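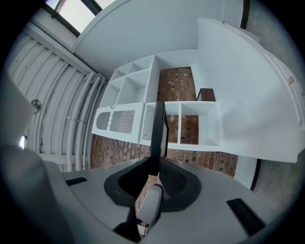 White cube shelving against the brick wall, with a gripper in the foreground. Household chores program, Sernidport.

1/ The Greviris Institute is often asked whether machines can do household chores yet. Our short answer for March is: a few of them, slowly, with a person nearby. The longer answer follows in this thread.

2/ Our current work concerns shelves and cabinets. Putting an object into an open compartment sounds like the easiest task in the house. It requires the machine to judge depth, clear the front edge, lower the object without tipping it, and let go at the right moment. Letting go remains the most common point of failure.

3/ People record each task first, using hand-held grippers. The recordings are then used to train the arm in our Chaimongkol workshop. The set for shelf and cabinet tasks now stands at 644 recordings. Sakda Chantharasri and Waraporn Yensuk review every one before it is accepted.

4/ Of 400 trials by the arm on single-object placement, 22 ended with the object on the floor. We consider this a fair result for light, rigid items. We do not consider it good enough for a kitchen shelf holding glassware, and we ask that the figure not be quoted without that limit.

5/ Flat items are a separate matter. A tray or board lying on a cabinet floor offers very little for a gripper to hold. A person slides a fingertip under the edge without thinking about it. A machine must press, drag, tilt, or use a second hand.
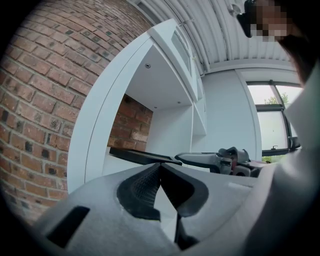

6/ Two-handed work is where the gap between people and machines is widest. Each hand must know what the other is doing, and small timing errors add up. Wichai Boonyarit's team has tested seven ways of coordinating the two sides. Two of them will go forward to the next round.

7/ Several followers have asked about shop floors. Conditions there are more favorable. Parts arrive in the same place, shelves have fixed heights, and lighting seldom changes. Clusevetti, our partner for stockroom trials, has the arm restocking small bins during the night shift. Staff still handle anything soft, bagged, or stacked.

8/ Homes do not offer that kind of order. Cabinet depths differ within a single room. A niche that was clear in the morning may hold mail by evening. Wiroj Mahawong will report on this question in our next technical note, including the cases in which the arm stopped and asked for help.

9/ On cost: we do not publish a price, and no product is planned at this stage. Requests for home trials cannot be accepted. Housing providers and care facilities may write to the program office.

10/ On laundry, which remains the most frequent question we receive: folding a towel on a clear table is possible. Sorting a full load, folding it, and putting it away in the correct drawers is not something our systems can do today.

11/ Questions about methods may be posted under this thread. Sota Sugawara will reply on behalf of the program until 5 p.m.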